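Skevholm Bread & Cheese Board – Large

Home / Kitchen / Boards and Blocks

In stock. Ships from our Wetura shed, usually 2 to 4 working days. Pickup OK after 3 pm, text first please.

Colour: pale, no stain
Finish: food-safe oil and wax
Shape: plain rectangle, eased edges, no juice groove
Feet: none, use both sides
Dishwasher: no. Really no

About this board

Our biggest seller since we brought the range back in July. Big enough for a whole loaf and the knife, light enough to carry to the table one-handed. Tyyne Peltonen drew up the shape years ago for her own kitchen and we've hardly touched it. Corners got a bit rounder. That's it.

People ask for a groove. We tried one – catches crumbs, pain to clean, and then you've only got one good side. If you carve a lot of roasts have a look at the Palomino instead, it's heavier and has a deep groove all the way round.

Both faces are sanded the same so flip it whenever. Lots of customers keep one side for onion and garlic and the other for bread and fruit. Put a small pencil mark on the edge if you can't tell them apart, it rubs off later. 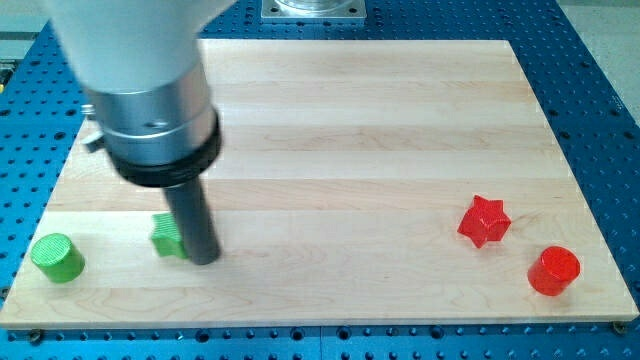
Light wooden board, flat on a blue perforated table top.

Grain varies board to board. Some are quite stripey, some nearly plain. We can't pick one out for you at checkout but leave a note in the order box and Deming Gu will do his best if he's packing that day.

Looking after it

First week: wipe with oil every second night. Any food-grade mineral oil is fine, or our Nallska board wax if you want the nicer smell. Leave it on overnight, buff off in the morning.

After that once a month or so, or when it looks dry and chalky.

Wash with warm soapy water, rinse, towel off, stand it on its long edge to dry. Don't leave it lying flat on a wet bench, it will cup. If it does cup a little, turn it hollow side down on a dry towel for a day or two and it usualy comes back.

Beetroot stain – half a lemon and coarse salt. Scrub with the grain. Oil again after.

Don't soak it. Don't lean it on the heater.

Resanding

We'll resand and re-oil any Skevholm board you bought from us. First one's free within 3 years, you pay postage to us and we pay it back. Allow two weeks, longer before Christmas. Pop a bit of paper in the box with your name and phone number, we had a stack of mystery boards last winter and it took ages to sort out.

Customer comments

"Use it every day, mostly sourdough. Knife marks show but they soften off when you oil it. Would of liked a hole to hang it by." – Xiuying Ye

Reply from the shop: hanging hole can be drilled on request, no charge, add it in the notes. Can't be returned after that though.

"Bought one for my sister then had to come back for mine. Arrived well wrapped." – Ah-rin Heo

"Bit bigger than I pictured, measure your cupboard. Good board." – Guangming Liao

Price

$111 including tax. Add the Nallska wax at checkout and it goes in the same parcel, no extra postage.

Cafes and restaurants – four boards or more, email us for the trade price.

Returns

30 days, unused, unoiled. Cracked in the post? Send us a photo and keep the box till you hear back.

Goes well with: Palomino carving board, Nallska board wax, Skevholm bread knife (back in stock soon)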